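Talk notes: The town clock and the noon bell

Slide 1. Welcome, and say where the toilets are. Ask people to hold questions to the end.

Slide 2. Brudau got its clock in 1856. Before that the town had a noon bell and nothing else. The bell was rung by hand, and noon in Brudau came 5 minutes before noon in Candano, down the valley. Pause here. People usually ask which town was right. Both were, by the sun.

Slide 3. The Flusireck works made the movement. It arrived by cart in November. Read the line from the parish book about the broken crate - slowly, the wording is odd.

Slides 4 and 5.

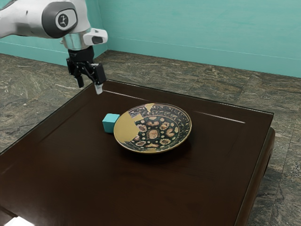
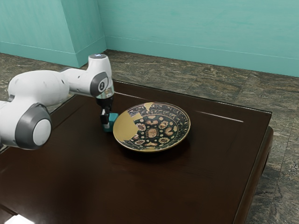 Author: Secretary, Cruickshank Local History Group

Slide 6. The cost. The parish raised 343 crowns by subscription and borrowed the rest. Don't go through the list of subscribers, it is in the handout. Mention that the baker paid in bread.

Slide 7. The railway. Once trains stopped at Candano the two towns needed the same noon. Brudau held out and had a second minute hand fitted, painted red, for railway time. Show the drawing and leave it up for a moment.

Slide 8. Winding. It took 1000 turns of the crank for a full wind, done on two mornings a week. If short of time, skip to the next slide.

Slide 9. The red hand came off when the dial was repainted. We don't know where it went. Ask whether anyone in the room has family papers from the works.

Slide 10. Questions. The hall has to be locked by 9 pm, so stop at a quarter to.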